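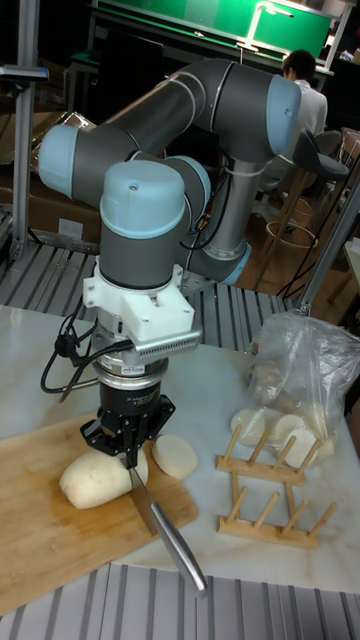 A risk assessment that lists the arm and forgets the tool is a risk assessment of something else, wrote one reader after my last column, and I have no quarrel with the sentence. My quarrel is with the remedy the same reader went on to propose: a cage round every cell, an interlock on every door, and an end to the matter. That would settle the question for a factory. It would settle very little for the small development workshops where most new handling tasks are now tried out.

Collaborative arms are sold on their ability to stop when they meet resistance. The limits behind that claim concern contact with a blunt, reasonably large surface. They say how hard a padded link may press on a forearm before it hurts. Put a kitchen knife between the fingers of the gripper and those limits lose their meaning, as an edge needs very little force to open skin. The arm may be working entirely within its permitted settings and the cell may still be unsafe.

Most written rules I have been shown treat the tool as an accessory. The Hetgate checklist, which a good many workshops have copied, runs to 32 items, of which 2 mention what the gripper is holding. The Harkirwood code is longer and no better on this point. It asks for the mass of the payload and its centre of gravity. A potato knife passes both tests with ease.

I would put three requirements in their place.

The first is that the held object is assessed as part of the machine. If it has an edge, a point or a hot surface, the cell is to be treated as a cutting or burning machine for as long as the object is held. A force sensor at the wrist is useful for controlling the cut, and should be entered in the file as a process instrument. It should not be entered as a safeguard unless it has been rated as one, and most have not.

The second is a keep-out distance, marked on the floor, and worked out from the reach of the arm plus the full length of the blade. Drawings usually stop at the tool flange. At Vernodano the working figure is a further 600 mm beyond the tip, which I think generous but easy to defend. Desks and seating belong outside the line. A person with their back to a moving blade cannot be counted as supervising it, and a rule that relies on attention should say whose.

The third concerns grip. A parallel gripper with two short fingers was designed for boxes and blocks. A knife held in it can turn about the contact line when the load comes on off-centre, and a potato, being round and slippery, will see to it that the load does. Purpose-made jaws or a bolted blade holder should be standard. Frandsen logged 348 trial cuts with plain fingers in March and stopped to reseat the blade often enough to abandon the arrangement -- a sensible decision, though one its own procedure had not required.

The objection is cost, and it is a fair one. A blade holder is cheap. Floor space is dear, and a keep-out line in a shared room takes it from somebody. Light curtains are dearer still and are a nuisance when the work must be reset by hand after every few cuts. I would accept a lower speed and a hold-to-run control in their place during setting up, provided the change is written down and has an end date.

Food adds a separate set of duties on cleaning and materials, which are often left until late in a project. They should come forward. Brackets with internal corners, exposed connectors and finned parts above an open board are all hard to wipe down, and it is simpler to shield them at the design stage -- or to move them up the arm -- than to write a cleaning procedure that few will follow.

The reader's cage remains the right answer for a finished line running unattended. For the rest, the revision I would ask of Hetgate and Harkirwood is a single added line on the first page, asking what is in the gripper and what it would do to a hand.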